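Chapter 6

Storage Furniture in the Home

Learning outcomes

By the end of this chapter, students should be able to:
identify the main types of storage furniture found in a domestic interior;
explain how the construction of a drawer affects its strength and working life;
select a cabinet of suitable height, depth and capacity for a given room;
read a retailer's product listing critically and note what it leaves out.

6.1 Introduction

The earlier chapters of this book dealt with furniture on which people sit and sleep. The present chapter turns to furniture in which they keep things. Sideboards, chests of drawers, wardrobes and cabinets take up a large share of the floor in most homes, and they are often the heaviest pieces a household owns. They are also the pieces most likely to be bought by measurement alone, without the buyer having opened a door or pulled out a drawer.

Storage furniture is usually divided into carcase pieces and open pieces. A carcase piece is a box with a front that closes, such as a wardrobe or a sideboard. An open piece is a set of shelves held by uprights. The distinction matters to the designer, for a closed box gains much of its stiffness from its back panel, whereas an open shelf unit must find that stiffness in its joints or in the wall to which it is fixed.

6.2 The chest of drawers

The chest of drawers has changed less than almost any other item in the home. A typical bedroom chest has 6 drawers, with the deeper ones placed at the bottom. This arrangement keeps the weight low and allows folded knitwear and bedding to be stored without crushing.

The sides of a well-made drawer are joined to the front with dovetails, which resist the pull of the hand each time the drawer is opened. Cheaper drawers rely on dowels, staples or cam fittings. These may serve perfectly well in a light drawer, but they loosen sooner under load. The base should sit in a groove on at least three sides. A base that is simply pinned to the underside will sag in time, and the drawer will begin to catch on the rail beneath it.

Runners deserve equal attention. Timber runners are quiet and easily repaired with a little wax, though they swell in damp weather. Metal runners give a smoother action and, in the full-extension type, allow the whole drawer to be seen at once.

6.3 Case study: the Rulstead sideboard

The Rulstead sideboard was designed by Anneli Kuusisto for the Gerkero workshop and is referred to at several points in this chapter. It is made of solid oak with an oak-veneered back panel, and it is 400 mm deep. Kuusisto chose this depth so that the piece could stand in a narrow dining room and still hold a full-sized dinner plate. The doors are hung on plain butt hinges and open to the full width of the cupboard – a point which Iona Chisholm, in her notes on the range, considered more useful to the owner than any decoration.

A later version, the Zolcombe, replaced one of the cupboards with a bank of three shallow drawers for cutlery and table linen. Students should compare the two drawings at the end of the chapter before attempting Exercise 8.

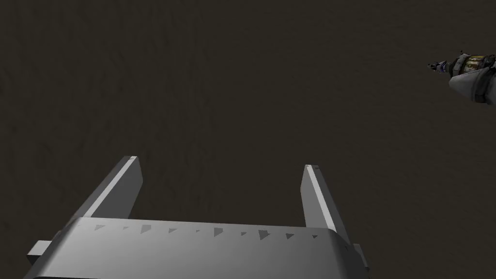

Should a tall chest of drawers be fixed to the wall?

Every tall chest should be fixed to the wall with a strap or bracket suited to the wall's construction, particularly in a home where there are young children. The risk of tipping is greatest when several upper drawers are open together.

6.4 Terms used in this chapter

Carcase: the main box of a cabinet, without its doors, drawers or shelves.
Plinth: the solid base on which a carcase stands.
Escutcheon: the plate fitted around a keyhole.
Muntin: the central bar which supports the base of a wide drawer.

Section 6.5 considers the choice of timber, beginning with the movement of solid boards in a heated room.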